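**Ticket 439 – Handgreifer »Kostura«: Finger schließen nicht parallel**
Status: offen
Datum: Sonntag, 8. Oktober 2023
Aufbau: Eigenbau, Gehäuse schwarz, Finger gelb mit Langloch, Auslösegriff separat in der Hand

**Fehlerbild**

Beim Greifen dünner Stoffe läuft der linke Finger nach. Versatz an der Spitze bis zu 3 mm. Bei Jeans unauffällig, bei einlagiger Baumwolle rutscht der Saum weg. Testaufbau wie gehabt: Bett als Arbeitsfläche, gestreiftes Hemd, daneben der Wäschestapel.
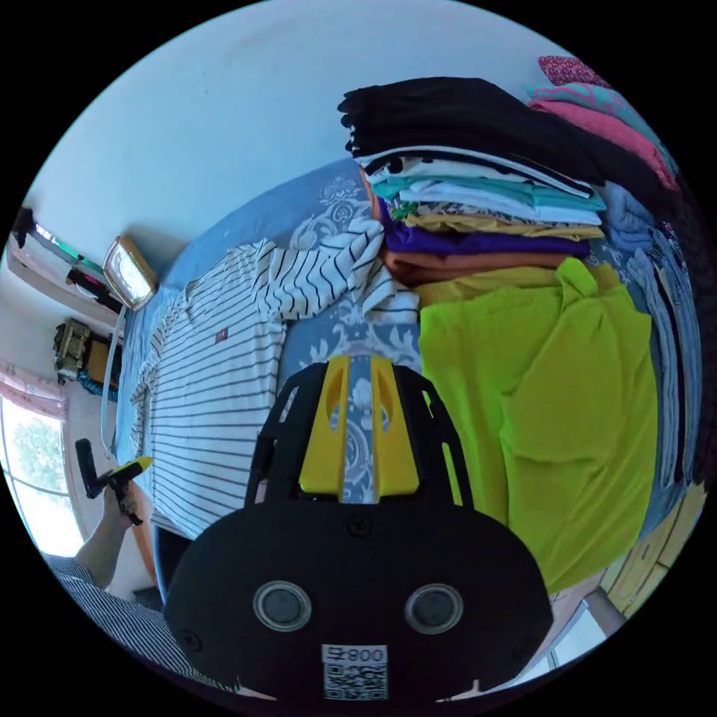
Der Versatz tritt nur unter Last auf. Im Leerlauf fahren beide Finger sauber zusammen, auch nach 300 Zyklen. Firmware (Zweig »Tosh«) neu aufgespielt, keine Änderung. Griffkabel gegen das Ersatzkabel von Brarkell getauscht, ebenfalls keine Änderung.

**Gegenprobe mit ausgebreitetem Hemd**

- Hemd flach ausgelegt, Anfahrt von der Saumseite
- 12 Griffe in den Saum, Auslöser jeweils voll durchgezogen
- Versatz reproduzierbar, immer dieselbe Seite
- Fingerplatten untereinander getauscht: Fehler bleibt links

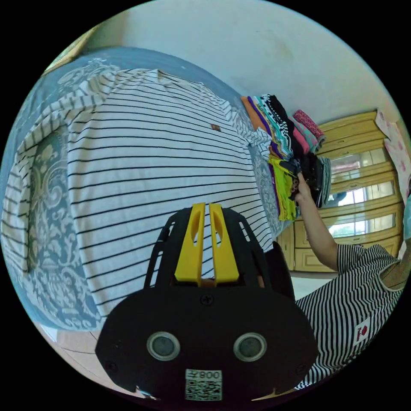
*Hemd ausgebreitet, Finger ohne Griffgut.*

Damit scheiden die Platten aus. Verdacht liegt auf der Führung im Gehäuse – vermutlich Spiel in der linken Buchse. Die Mindthorpe-Buchsen im ersten Gehäuse hatten das nicht, dort war die Bohrung allerdings enger.

Anfahrt schräg von der Bettkante aus ebenfalls geprüft. Versatz etwas kleiner, Richtung gleich. 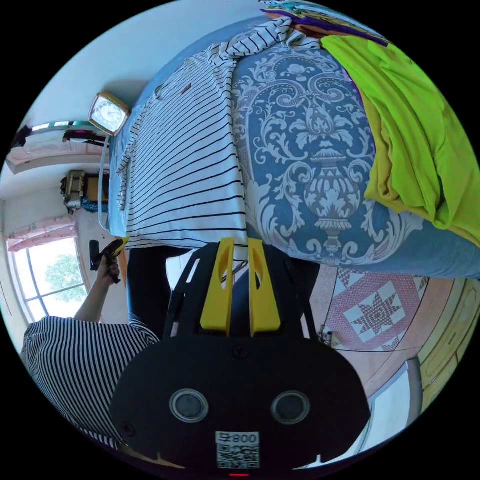
**Nächste Schritte**

1. Gehäuse öffnen, Buchse links vermessen
2. Bohrung enger nachdrucken, falls Spiel bestätigt
3. Saumtest wiederholen, gleiches Hemd
4. Ticket bleibt bis November offen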